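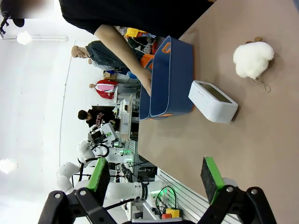
Dark blue fabric basket with orange handles.

Zemia 70 Closure Notice Board
Free-standing board for ferry slips, border posts and council car parks

Sooner or later somebody in authority decides that no one is going anywhere after midnight. The Zemia 70 lets you say so in letters people can read from a car, including people who would prefer not to.

The board is 70 cm wide and stands on two folding feet. It comes with 157 slot-in letters and numerals, plus a ready-made UNTIL FURTHER NOTICE strip, by far the most worn part of every board we get back for repair. Extra letter E's are sold separately. You will want them.

Mareike Kohlhase drew up the first version for the ferry slip at Drutthorpe, where the old sign had said SAILINGS SUSPENDED through four months of perfectly normal sailings. The present model has a lockable front, so the wording stays as your office left it, spelling included. 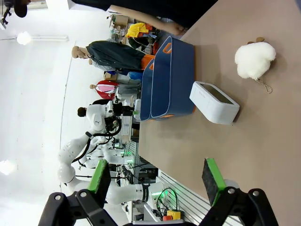

Blue fabric bin on a tabletop, white plastic device alongside.

Specification
Width: 70 cm
Letters and numerals: 157
Weight with feet: 28 kg
Front: clear, lockable, two keys
Colours: yellow, white, a grey we don't recommend

Price: £338, delivery extra to islands (yes, we know)

Will it stand up to wind? Yes, with the feet pegged down. Unpegged, it travels rather better than your passengers.

Can we have our own crest on it? Ask Friederike Kasten at the Gendero order desk before 4 pm. Crests with more than one lion cost more.

Orders placed in July go out in August. Spare keys are listed under Accessories.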